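FOR IMMEDIATE RELEASE
27 June 2020

Hurbridge Neighbors Launch "Common Table" Talks on Rural Self-Reliance and Who Pays for the Road

HURBRIDGE – I'm supposed to write this like a proper press release, in the third person, with a quote from myself in the middle of it. I tried that and it sounded like a bank. So you're getting it straight from me.

Starting in November, the Hurbridge Common Table will hold 6 evening talks, free and open to anybody who wants to come, on one big fat question: what do people in a small place owe each other? We mean the money kind of owing (road levies, the fire service, the library van) and the other kind too, where you pull a stranger's truck out of a ditch and then vote against the plow budget the next morning. I've done both in the same week, so I'm not throwing stones here! 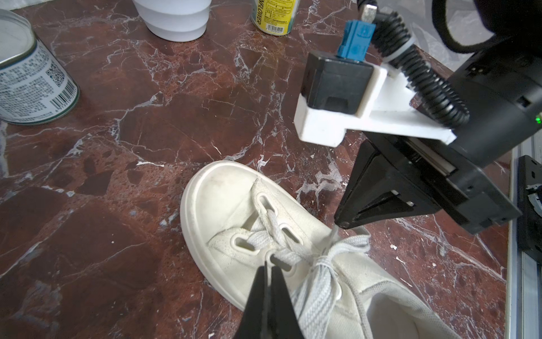

A white canvas sneaker on a marble tabletop, with two black robot grippers

The idea came out of the fight over Dundov Road last winter. If you missed it, lucky you. The short version is that 11 households at the top end wanted the county to keep maintaining the gravel, and a good many folks down in town wanted to know why they should pay for a road they never drive on. Then the top end wanted to know why they should pay for sidewalks. It went on like that for 4 meetings and got pretty ugly, and I came home from the last one with a headache and a legal pad full of arguments that I thought deserved better than being yelled across a gym.

Because here's what bugged me. Both sides were saying the exact same thing! Everybody in that room was sure they were paying for everybody else. I grew up hearing that country people take care of themselves, and I believed it, and I still like the sound of it. But the power line came up our valley on public money, and so did the phone, and so did the bridge. My grandparents' generation knew that perfectly well. I think somewhere along the way we kept the pride and lost the receipts.

I'm not neutral on this and I won't pretend to be. I lean toward chipping in. Plenty of my neighbors lean the other way, hard, and three of the evenings will be led by people who think I'm dead wrong about taxes. Good. I asked them for exactly that reason. 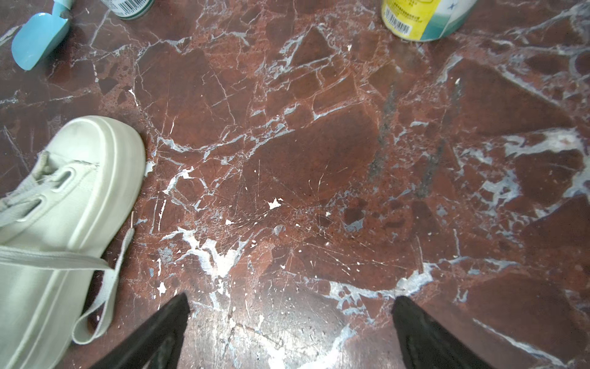

Each evening opens with a short talk, then we eat, then we argue. Food comes before the arguing on purpose. We'll have 100 chairs, and if they fill up you can stand at the back with me. Topics so far include the road question (of course), volunteer fire crews, what happens when the only clinic closes, and whether a town should build its own internet service. That last one came out of the Neltex proposal, which a lot of you have written to me about, some of you in capital letters. Neltex has been invited to send somebody. I haven't heard back yet.

We don't endorse candidates and we don't take money from any party. If you're running for something this year, come and sit down and have some soup, but please leave the flyers in the car.

The location and the full schedule will go out by the end of summer, once we know what the rules on indoor gatherings look like. If we have to move it outdoors or online, we will.

Reporters are welcome at all of the evenings. Ask before you record, and ask before you quote anyone by name, me excepted. I talk too much to be picky about it.

Media contact: Dana Fleury, Hurbridge Common Table

###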